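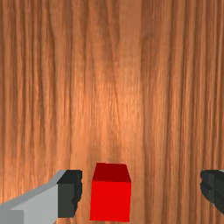
Living > Craft & Home > Textiles

Features How-To Studio Visits Patterns Subscribe

Block Printing a Cotton Curtain Without Losing the Repeat

Most failed block prints go wrong before any ink is mixed. The cloth has not been washed, or the first row was placed by eye and the error carried across the whole width. On a cushion cover this hardly shows. On a full-length curtain, a drift of 3 mm per row will put the last row visibly off the hem.

Oksana Boiko prints curtains to order under the name Pludell. She works on plain cotton, medium weight, washed twice at the hottest setting the label allows. Fabric softener is left out of both washes. The cloth is ironed damp and pinned to a padded surface – an old wool blanket under a tight cotton sheet is enough – with the pins set every 9 inches along the selvage.

The grid comes next. Boiko snaps chalk lines in both directions and checks the diagonals of the first rectangle before marking the rest. Each block has a notch cut in two adjacent sides, and the notches are read against the chalk. She does not use the edge of the previous print as a guide, as ink spreads by a different amount each time.

Ink goes on with a foam roller in a thin coat. The block is placed, pressed at the center, then pressed at the corners. A mallet helps with anything larger than a hand. A curtain of ordinary length takes her almost 800 impressions, and she re-inks for every one.

Tâm Tạ, who teaches the evening course at Memodbridge, prefers linen and a looser layout. Her students offset alternate rows by half a block, and small errors are harder to find in the finished piece. She still asks for a chalked baseline.

Both heat-set with a dry iron through a pressing cloth, moving slowly, after the ink has dried overnight. Chalk is brushed out last. Hems are sewn after printing, with the side hems first and the bottom hem left until the curtain has hung for a few days.

Filed under: Fabric, Windows, Hand Printing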